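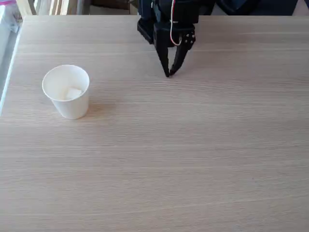

Vasseur Tabletop Recording Kit

The Vasseur kit records example episodes for training small manipulation policies. It consists of a leader arm moved by hand, a follower arm that copies it, one overhead or front camera, and the Staltel recorder software. Joint positions, gripper opening and video are written to a single file per episode on a shared clock.

Gripper
Two tapered fingers in matt black, narrowing to a point. Suited to light items such as paper cups, folded paper and small blocks. Not rated for glass. Finger tips are a wearing part and are sold in pairs.

Recording
Episodes are started and stopped by foot pedal. Default length is 6 seconds, adjustable in the settings file. The recorder asks for a task label once per session and applies it to every episode until changed. Failed attempts can be marked with a second press and are kept in a separate folder. Up to 2000 episodes may be held in one set before it must be split.

Work surface
Any flat, matt table will do. Plain wood grain gives no trouble. Clamp the follower arm at the far edge and leave the near side clear for the operator to reset objects between episodes. Move the start position of each object a little every time; sets recorded from one fixed position train poorly.

Supplied
Leader arm, follower arm, camera with bracket, pedal, two power supplies, table clamps. Computer not included.

Order code 373. Dispatched from Kivham. Orders placed after 5th December ship in the new year.

Comments

Bożena Wróbel: Does the pedal work with the older Gonstead arm? We have one already and only need the recorder.

Vasseur support: Yes, with recorder version 5 or later. The joint limits must be entered by hand.

pk_bench: Clamps are too shallow for my bench top. Had to pack them out with scrap. Otherwise fine, the clock sync is better than on the September release.

Related items
Finger tips, pair
Spare foot pedal
Deep table clamp
Staltel recorder, licence only
Gonstead arm adapter cable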